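Teaching a policy to unplug things

The Hurkus group at Kolstead collects its training data without a robot. An operator carries a gripper with a camera mounted on it, performs the task by hand, and the policy learns from that video.
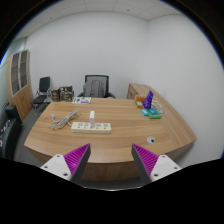 Why train on power adapters at all?

Because the pull is short, the grip has to be square to the plug, and a small error in angle shows up at once as a failed grasp.

The first model, Omo, was trained on 719 demonstrations, each lasting almost 18 seconds. Shirin Mazandarani, who ran the training, kept the action space relative to the gripper, so no room calibration was needed.

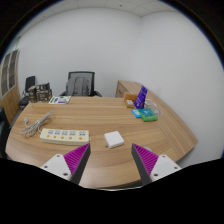
Relative actions leave one problem open, namely when to stop. Omo tended to close its jaws early on pale objects. A white adapter lying flat on the desk by a cream power strip gives little contrast, and the magenta pads are the strongest color near it. Mazandarani's fix was to weight the last 3 frames before contact more heavily in the loss.

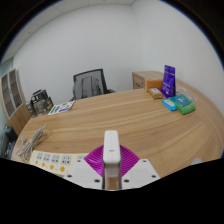
The reweighted model was then run for 200 trials on a Petrauskas arm. Early closures fell, but slips during the pull did not. Brendan Nic Aodha attributes the slips to missing force data and plans to add it in August.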